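I have been meaning to write about bread since January, and somehow the weeks got away from me. My grandmother's rye has been on my mind ever since we drove through Kulska and stopped at the bakery by the bridge (if you are ever out that way, go early, the dark loaves are gone by lunch). It tasted so much like hers that I sat in the car and ate half of it without butter!

Hers took two days. She fed the starter at night, covered it with a dish towel, and said good night to it, which I thought was perfectly normal until I went off to school. I still keep mine going, and I named it Flollholm after the village she came from. It lives at the back of the fridge and gets 10 spoonfuls of flour whenever I remember.

My own recipe has wandered a bit over the years. I use 889 grams of flour, mostly rye, a good spoon of caraway, and more salt than you would think. Then it bakes for 45 minutes with the lid on and a while longer with it off, until the kitchen smells like it should. Let it cool all the way before you slice it. I know, I never wait either, but the middle stays gummy if you rush, and a bamboo board with a wire handle like mine deserves a nice clean slice on it.

Next time I want to try the sweet one with raisins that they make over in Stallach. If you have a recipe for it, please send it along, I would love to see it. 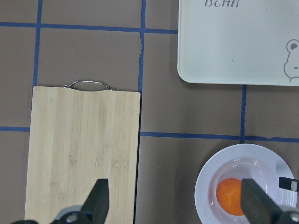 Page last changed: 22 March 2020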